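Gripper day! I have been waiting for this one since the box from Misuvar got stuck in Rodport, and I was up before the alarm with a list in my head. Coffee, toast eaten standing, and then straight to the bench.

The plan was to put the new felt pads up against the old rubber ones, same fingers, same controller, same silly collection of objects. I have been a rubber person for years. Rubber grabs things, that's what it's for, and I had more or less decided the felt would be a nice try and go back in the drawer. Well. The first thing I picked up was the glass marble, which rubber likes to spit across the room, and the felt just closed on it and held. I said "oh" out loud to an empty kitchen later on, still thinking about it.

Felt is slower to let go, I'll give rubber that. With the paper cups I kept opening the fingers and finding the cup still leaning on one side as if it wanted to come home with me. I tried opening wider, then opening faster, and faster was worse. A small twist before release helped a lot – I should write that down properly somewhere other than here.

Then the Eynon controller, which is the part I was really excited about. The old one has that little hesitation when you squeeze, and you learn to live with it, the way you learn where the stairs creak. The Eynon has almost none. I set the closing force low, level 3 out of whatever it goes to, and picked up a grape. Then another grape. Then I ate the grapes (the ones that hadn't been on the table). At level 4 the skin splits, so now I know where the line is, at least for grapes.

Lunch was late and mostly crackers. I read the Grultside notes while eating and they recommend 3000 open-and-close cycles before you trust any pad, and I can see the sense in it, but I did 100 and called it a start. The clicking gets into your head. I put the radio on and found I was opening and closing in time with the songs, so I suppose those cycles were not very scientific.

Still to sort out: the left finger feels a touch stiffer than the right when I turn it by hand, and I can't tell if that's the pad, the mount or my imagination. I swapped the pads over and it felt the same, so probably not the pad. Also need more cable ties. Always more cable ties.
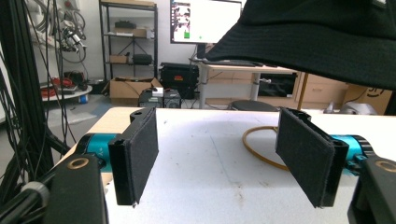 Rodport, July

Later, after supper. I went back in for ten minutes and stayed until dark, of course. The black plates look very smart against the teal of the actuators, and I do like being able to see so much table through the gap when the fingers are open. It makes lining up on small things so much easier! The table itself could use a good scrub, that brown stain bothers me every time I look down.

I tried coins last. Flat on the table they are hopeless with either pad, the fingers just skate over them, but stood on edge in a bit of putty the felt took them every time. Tomorrow I want to try cloth, a folded dish towel first and then a sock, and I want the camera a little higher before I start. Need to charge everything tonight. Hands smell of putty.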